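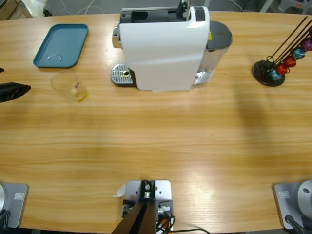 The coffee table at Zonham, with the machine, the capsules and the glass cup on the wood between the two arm bases.

Robots go to coffee school at Zonham, and I got a turn as teacher

I drink far too much coffee, so when Zonham asked if I wanted to come over and teach a pair of robot arms to make it, I had my coat on before I finished reading the email. The small robotics shop has just started opening its lab to visitors, and the first thing you get to try is the capsule machine job. Glass cup, tray, capsules on a wire stand, press the button. My kid can do it half asleep!

I can now report that I could barely do it at all.

The way it works is that you don't write any code. You hold a pair of handles, one for each arm on the table, and whatever your hands do, the arms do too. Zonham calls its handle setup Fiadzo, and while you're moving, it saves every twist and squeeze along with the video. One full run through the job counts as one demonstration. The team wants 800 of them before they let the arms try the coffee without a person on the handles, and when I walked in on Wed 25 December (yes, Christmas Day, and yes, there were cookies) the counter on the wall said 903. So why was I still needed?

"Because a lot of those are bad," Arnout Boersma told me, and he laughed pretty hard when he said it. He runs the teaching sessions, and he had just finished going through the saved runs and throwing out the ones where a cup tipped over or a capsule went in sideways. He wouldn't tell me how many had survived. He did say that most of the bad ones came from people like me, on their first day.

My first try ended with a capsule on the floor. On my second I got the left arm over by the glass cup and then just sort of hovered there, because you can't feel the glass through the handles and I was scared to squeeze. Arnout talked me through it — slow down, watch the fingers and stop looking at your own hands — and on my third I got the cup under the spout. I yelled. I'm a little embarrassed by how loudly I yelled.

The capsules are the hard part, if you ask me. They sit on thin wire rods that lean off to the side, and you have to slide one off without dragging its neighbor along with it. The people who are good at this make it look like nothing. I watched one of the regulars from Clonard, the training school across town that sends students over, do the whole job with both arms moving at once, and she was chatting about her weekend the entire time.

Zonham has been collecting these runs since September. Arnout says an early version of the trained arms can already move the cup on its own, but it gets stuck when the tray is turned a bit, so they now shift things on the table between runs. I asked if they'd let me see it. Not yet, he said, and he offered me another cookie.

Once the coffee job is finished, the same table will be used for washing up, and a second one is planned for the company's other site in Girnemberg. Visitor sessions go on through the winter. You sign up at the front desk, the spots are free, and you don't need to know a thing about robots (I sure didn't). Wear sleeves you can push up, and leave the big bracelets at home, as mine kept knocking against the handles.

I've already put my name down for another round. I want a run that Arnout keeps.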